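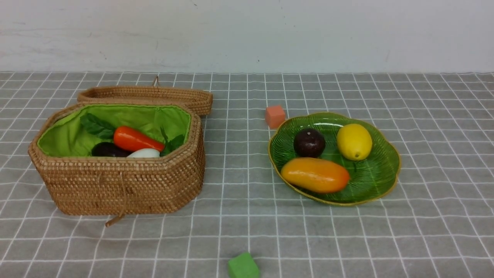
Drenda was asking before the holidays whether the fruit sorter had stopped mixing up the lemon and the mango, and said that if it hadn't, the club should enter it as modern art.

Ticket 3461
Project: Kirwood student robotics club, sorting table
Opened: 3 March 2022
Status: open (again)
Priority: high, according to the person who opened it

Problem
Robot is told to put the lemon in the basket. Robot picks up the mango, carries it over with great dignity and drops it on the rim. Vegetables are fine. Asked for the carrot, it goes to the carrot every time.

Tried so far
Restarted everything. No change, but we all felt better.

Retrained with 200 extra pictures of the lemon. It now finds the lemon perfectly well and goes for the mango anyway, so the fault is further along than we thought.

Swapped the label file for the one Oláh's group uses. Theirs is in a different order. It called the plum a carrot and we swapped it back.

Checked the grip height. Set for the foam cubes, which are small. Raised it. Fruit now gets picked up cleanly, wrong fruit included.

Reply from Clasico team
Have you looked at line 1213 of the picking script? We had the same thing in July. If two yellowish things are on the plate it takes the bigger one and ignores the name. Somebody put that in for a demo and never took it out.

Update
Looked at line 1213. It says "temporary". Removed it. Lemon requested, lemon delivered, 2 runs in a row. On the next run it went for the green leaf plate, fruit and all, and we pressed stop.

Still to do
Teach it that the plate is not a vegetable. Add a limit on how wide it may open. Find out who wrote "temporary" and give them this ticket.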